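Pinholm Linen Union Tea Towel

Home > Kitchen textiles > Tea towels > Pinholm

Product code: T136
Sold singly, in packs of six and by the trade carton
In stock

A plain, hard-wearing tea towel in linen union, which is a cloth made with a cotton warp and a linen weft. The linen takes up water quickly and leaves very little fluff on glass. The cotton keeps the price down and makes the cloth a bit softer from new than an all-linen one.

The Pinholm has been in our range longer than any other tea towel we sell. It is woven to a width that folds in three over an oven rail, and it is hemmed on all four sides. There is a cotton tape loop at the middle of one short side. We used to put the loop on a corner, but several customers who hang their towels on pegs asked for it to be moved and it hangs straighter now.

Colours

Natural with a blue border
Natural with a red border
Natural with a green border
Carnegie stripe (narrow grey stripes down the full length)
Plain white

The border colours are vat dyed and will stand a hot wash. The Carnegie stripe is yarn dyed and should be washed at a medium heat the first few times, on its own or with other greys. Plain white can be boiled.

What it is good for

Glasses, cutlery and china. A dry Pinholm will do the glasses from a dinner for six before it needs changing. Start with the glasses while the cloth is dry, then the cutlery, then plates. Pans are better left to drain, or dried with an older towel kept for the job.

It is also a good size for covering dough, lining a bread basket or wrapping salad leaves. We don't recommend it for lifting hot trays out of the oven. Use a folded oven cloth for that. Our Jastley oven cloth is twice the thickness and is on the page for oven gloves and holders.

Linen union or all cotton?

We get asked this a lot. Cotton terry is thirsty and feels nice in the hand, but it sheds on wine glasses and takes a long time to dry on the rail. Cotton waffle dries faster and is good for hands. For washing-up that has already had a few minutes to drain, linen union is the one we would pick. If you dry things straight from the bowl and they are dripping wet, you may get on better with the waffle, or you can keep two cloths on the go.
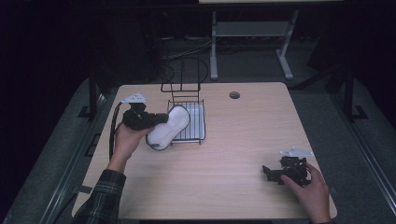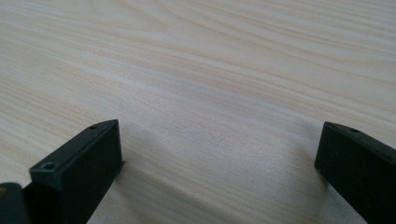
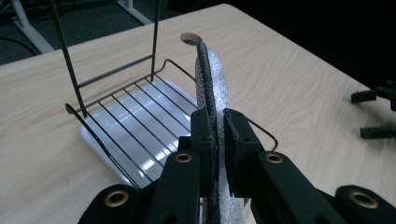
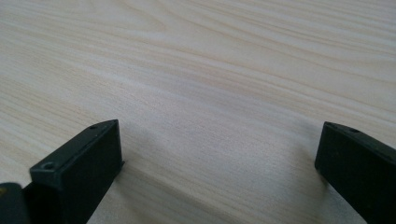 First and third: black wire dish rack with white tray. Second and fourth: pale tabletop.
Photos: Curent

Before first use

New linen union has a dressing on it from the weaving, and this makes it stiff and slow to take up water. Wash it once before you use it, on a warm cycle with ordinary powder and no softener. It will still feel a little crisp. After four or five washes it is at its best and it stays that way for years.

There will be some shrinkage in the first wash, mainly in the length. The cloth is cut with this in mind and the sizes on our chart are for a washed towel. If you measure one out of the packet it will be longer than stated.

Washing and drying

Machine wash, warm or hot.
Do not use fabric softener. It coats the fibres and the towel will smear.
No chlorine bleach on coloured borders.
Line dry or tumble dry on low.
Iron damp with a hot iron, or pull into shape and fold.

If a towel has been softened by mistake, wash it twice on hot with half the usual powder and a cup of white vinegar in the drum. This normally puts it right.

Tea and coffee stains come out in an ordinary hot wash if they are not left too long. For turmeric, wash and then hang the towel in full sun. Beetroot needs a soak in cold water first. Rust marks from an old peg or rail are hard to shift and we have not found anything we would recommend.

Hems and repairs

Hems are stitched with polyester core thread. If a hem or a loop comes undone within a year of purchase, send the towel back to us, washed, and we will restitch it or replace it, whichever is quicker. We don't cover holes, scorch marks or cuts from knives.

Packs

Single: wrapped in a paper band
Pack of six: one colour or mixed borders, tied with cotton tape
Trade carton: 200 towels, one colour, unbanded, £621 plus VAT

Mixed packs have two each of blue, red and green. We can't make up other mixtures in the pack of six, but you are welcome to order singles and leave a note asking for them to be packed together. Trade cartons are not available in Carnegie stripe until February.

Woven names and logos

Hotels, tea rooms and schools can have a name woven into the border. The minimum is 1000 towels in one design. For smaller numbers we can sew on a printed cotton label, with no minimum, and these wash well. Please allow six weeks for labels and longer for weaving. Ask for the colour card before you decide, as screen colours are not reliable.

Delivery and returns

Orders placed before noon go out the same working day. Singles and packs of six are sent by letter post or small parcel. Trade cartons go by carrier and need a signature. Unwashed towels can be returned for a refund in their band or tape. We can't take back washed towels unless there is a fault.

Questions from customers

Does the loop come off easily? No, it is sewn into the hem and stitched across twice.

Can I use it in a commercial laundry? Yes. Expect the borders to fade sooner than at home.

Is the blue the same as the blue on the Pinholm apron? It is close but comes from a different dye lot, and side by side the apron is slightly darker.

Do you sell seconds? Sometimes. They are listed under End of Line when we have them and are usually towels with a slub or a crooked border.

Goes with

Pinholm apron, full length
Jastley oven cloth
Jastley dishcloth, knitted cotton, pack of three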